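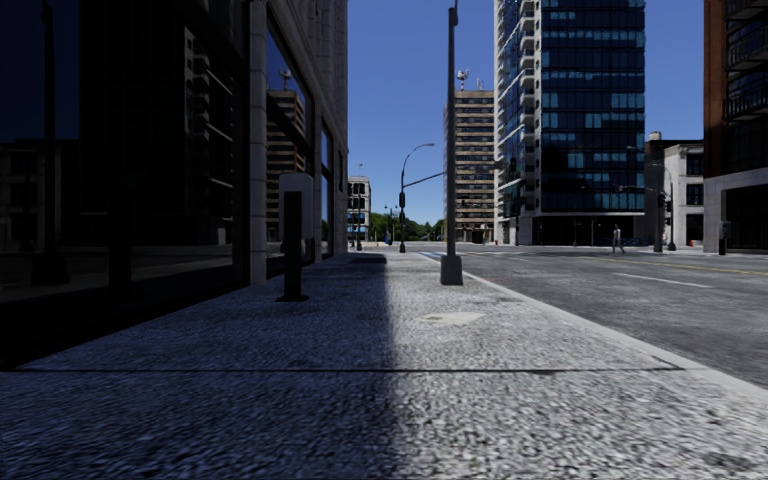
Grorkari is hiring route reviewers for the remote desk at our Pillay Street depot. We deliver parcels and documents on foot and by small wheeled robot in the downtown area, and the robots need people who know sidewalks. Most of the job is done at a screen, partly on live routes and partly in Flendamo, the simulated city we use for training and testing. A typical Flendamo block has one half of the sidewalk in deep shade and the other half in bright sun, a light pole just inside the curb and a utility cover set flush in the pavement. A person walks down it without thinking. A robot can slow down at the edge of the shadow, and a reviewer has to decide whether that was the right thing to do.

Positions open: route reviewer, full time and part time
Reports to: Zodwa Mahlangu, remote desk lead
Location: Pillay Street depot, second floor. This is an on-site job.
Hours: full time is 35 hours a week. Part-time shifts are four or five hours.

Why we are hiring

Last year all downtown deliveries were made by walking couriers. In July the robots made 2,838 of them, mostly short trips with light parcels between office buildings. The robots are built and serviced by Drerevix. We plan the routes, load the parcels and watch the trips.

This has changed the work at the depot, and applicants should know how. Couriers now carry more of the heavy and awkward items, along with anything that needs a signature, a staircase or a conversation with a front desk. There are fewer short walks. Loading starts earlier, at 6:30 a.m., and the sorting tables have been moved to make room for charging bays. Several couriers have already moved upstairs to the remote desk. Some liked it and stayed. Two went back to walking after a month, and their old routes were held for them.

We have agreed with the couriers that no one loses their job or base pay because of the robots through the end of the current work agreement. The agreement is posted by the time clock and you can ask for a copy at your interview.

What you will do

On live shifts you watch up to four robots at a time. Most trips need nothing from you. When a robot stops and asks for help, you look at its camera view, check the map and choose one of the set responses: wait, continue slowly, back up, or send a courier. You do not steer with a joystick. You write a short note after each request.

On simulator shifts you go through recorded runs in Flendamo and mark where the robot did something a careful pedestrian would not. You also help write new situations for it to practice. We have 277 written so far. Marthinus Ndlovu, who walked the downtown route before he joined the desk, wrote a good share of them, and he will train you on how to do it.

Crossings take up more review time than anything else. You will be asked questions such as:

Did the robot line up with the stripes before it entered the crosswalk, or did it cut the corner? At a wide diagonal crossing this is harder to judge than it sounds.

Was there a mark on the ground that it could have mistaken for an obstacle? A dark crack running through a white stripe is a common one.

Could it see the signal it was supposed to obey? If the signal head faces the other way, the robot needs another source of information, and your note should say so.

Was there anyone on the far sidewalk who might have been about to step out? Look even when there are no cars at the intersection.

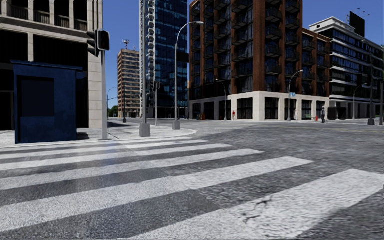
What we are looking for

Experience on foot in a city counts for more here than computer experience. Former couriers, mail carriers, crossing guards, meter readers and delivery drivers are all encouraged to apply. You should be able to:

Pay steady attention to a screen for 50 minutes at a stretch, with a break after each one
Write two or three clear sentences about what happened and when
Say "I don't know" in a note when you don't
Work one early shift a week, starting at 6:30 a.m.

You do not need a degree, and you do not need to have worked with robots. We will teach you the software in the first two weeks. Screens can be set up for large text, and desks go up and down. If you use a screen reader, please call first - parts of the live view do not work with one yet, and we would like to talk through which shifts would suit you.

Pay and conditions

Reviewers are paid on the same scale as couriers with the same length of service. Simulator shifts and live shifts pay the same rate. There is a supplement for early starts. Reviewers can ask for one walking shift a week if they want to stay on the street, and most of the former couriers do.

No reviewer is scored on the number of requests closed per hour. We tried this for a few weeks in the beginning and people started pressing "continue" too fast. Notes are read by Pravesh Mathebula, who handles safety, and he may come back to you with questions. Anything you mark as a safety problem stops that route until he has looked at it.

Live camera views are used for the trip only. Reviewers may not take screenshots or phone pictures at the desk. Your own screen is not recorded.

How to apply

Send a short letter and a list of your past jobs to Kirsten Bach in the depot office, by mail or at the counter. A formal resume is fine but not required. Tell us which shifts you can work and whether you want full time or part time.

If we invite you in, the visit takes half a day. You will talk with Kirsten and Zodwa, sit beside a reviewer for an hour, and look through a few simulator runs with Marthinus. The runs are not a test with a passing score. We want to hear what you notice and how you explain it. The half day is paid.

Current couriers who want to transfer should speak to Fatima Matlala, the couriers' representative, before applying. She has the transfer form and can tell you how your route would be held during the trial month.

Interviews are on Monday mornings until the positions are filled. The counter is open from 7 a.m. to 4 p.m., side entrance, ring the lower bell.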